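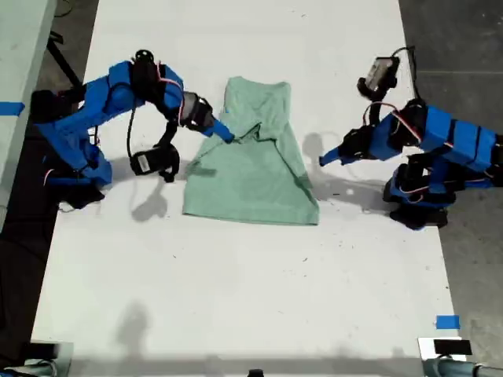

Two arms, one green shirt. Left gripper is on the fabric, right one isn't there yet.

Thread: Can any of these things do laundry yet? (or anything else around the house)
Board: Home & Shop Automation > General

wvdl_bench
Every April somebody at work sends me a new clip of a robot folding a shirt and says well, that's that job gone. This year it was my brother-in-law too. So I'm putting the question to people who have spent real time with two-arm setups, the cheap kind with hobby servos and a camera on each wrist. Can they do a chore? I mean a whole one, start to finish, with me in another room.

My own view is no. Look at the shirt up top. It's one shirt, spread out on a bare white table with nothing else near it. There's a fold bunched across the upper part and one finger pressing down beside it. My nine-year-old would be done with that before I finished this sentence. And a T-shirt is the easy one. Nobody's handing these things a fitted sheet.
- Wim Van der Linden

lalit_s
Depends what you call a chore. I run a pair of arms in my garage and they'll fold a T-shirt from flat. I scored 800 tries over the winter and 587 came out as something I'd put in a drawer. The others were a lump, or half a fold with a sleeve hanging out, or the shirt went on the floor.

I think that's pretty good for the money!

wvdl_bench
587 out of 800 is worse than three in four. If my dishwasher left one plate in four dirty I'd take it back to the store. And "from flat" is carrying a lot there. Who flattens it?

lalit_s
I do. I said from flat, I wasn't hiding it.

wvdl_bench
Then you've already done the annoying half. Getting the thing out of the basket, finding the collar, turning the sleeves right side out, giving it a shake. Folding is the part I do while watching TV.

kshibata
Wim is being a grump but he's right about the shake. Two hands and a good snap gets most of the wrinkles out and these small servos can't do it. Not enough speed and not enough reach. What mine do is pinch a corner, drag, let go, pinch again. When there's a tuck in the cloth like the one in the picture they will chase it all over the table. Sometimes they flatten it, sometimes they make two.

Grip is the other thing. Those stiff fingers are fine on a block. On jersey you either pin the cloth to the table and slide over it or you pick up both layers when you wanted one. I put strips of bicycle tube on mine and it helped some.

oonishi_shop
I'll talk about the shop side because that's what I know. We make small brackets and we had a rep in from Durnon last year with a two-arm cell. Good machine, nothing like the hobby stuff. He wanted us to use it for sorting and bagging. It bagged parts all morning as long as they came down the chute the same way up. Then one of the guys dumped in a tote straight from deburr, parts tangled and oily, same as we get every day, and it stood there.

I didn't buy it. I have one person who bags, sweeps, answers the phone and notices when a part is wrong.

k_kawaguchi
Osamu, that's a bad test. You'd fix the chute. Nobody in a factory feeds a machine a tangled tote if they can help it, they put in a bowl feeder and go home. The question for a shop has always been how much you can tidy up the work before the machine sees it.

oonishi_shop
Bowl feeder plus tooling was more than the wage for that job. I did the math.

k_kawaguchi
Fine, then for your volume it doesn't pay. Different from "it can't."

wvdl_bench
For me it's the same thing. If I have to rebuild my laundry room around the robot then it can't do my laundry.

fluvley_fan
Has anyone looked at the Fluvley? They say it does towels, shirts and pants out of a basket.

lalit_s
I went on the waitlist and then took myself off. All the footage I could find was cut between the basket and the fold. Could be nothing. I'd want to see one take with a clock in it.

kshibata
Same. My rule for any of these videos: is it one take, is it normal speed, and is somebody driving it. The third one gets people. A lot of the prettiest folding you'll see is a person holding a second set of arms and the robot copying along. A still picture won't tell you either way.

wvdl_bench
Good rule. I'd add a fourth, how many shirts in a row. Anyone can get one.

fluvley_fan
You guys sound like people who said the same about robot vacuums.

wvdl_bench
I own a robot vacuum. I pick up the socks, the charger cable and the dog bowl before I run it. Ask my wife who she thinks is cleaning the floor.

oonishi_shop
Ours got under the press and we had to fish it out with a broom.

k_kawaguchi
I'll take the other side for a minute, seeing as it's getting lopsided in here. When I started out, cloth was off the table completely. You didn't bid on it. If the job had fabric in it you walked away. Now Lalit has two arms in a garage getting a usable fold most of the time, with parts he could order from home. That's a big change and I don't think it should be waved off because it isn't finished. I wouldn't put one in a house. I would put one in a place that folds the same towel all day, with a person checking the stack.

lalit_s
Thank you!! And for the record my hit rate was a lot worse in the first 400 than the second. I changed the table surface and moved the lamp. The arms throw shadows right across the work and mine got noticeably dumber whenever a shadow landed on the hem.

wvdl_bench
So it works if the lamp is in the right place.

lalit_s
It works better if the lamp is in the right place. So do I when I'm sewing.

kshibata
What did the whole rig come to, Lalit? I'm at 2000 dollars with spares and I've stripped gears in two shoulder joints already. Sketau servos, the plastic gear ones. Do not buy those.

lalit_s
A bit under you, but I print my own links and I haven't lost a joint yet. I run mine slow. A fold takes longer than it would take you to do the shirt, put it away and come back.

wvdl_bench
Which gets me to where I'm at. Slow, wants the shirt laid out first, wants the light right, and needs somebody close enough to pick things up off the floor. I can see why it's fun to work on and I'd probably enjoy it myself. I'm not calling it help with the housework.

Kawaguchi's towel place I could believe. Somebody show me one that's been running for a month and what the checker had to redo, and I'll come back and eat my words in this thread.

k_kawaguchi
There's a linen service near us, Nishimura, that was talking about a trial. I know one of the people on the floor there. I'll ask what they pull off the stack and whether the arms are still plugged in.

oonishi_shop
Ask what they did with the fitted sheets.

k_kawaguchi
I can tell you that without asking. By hand.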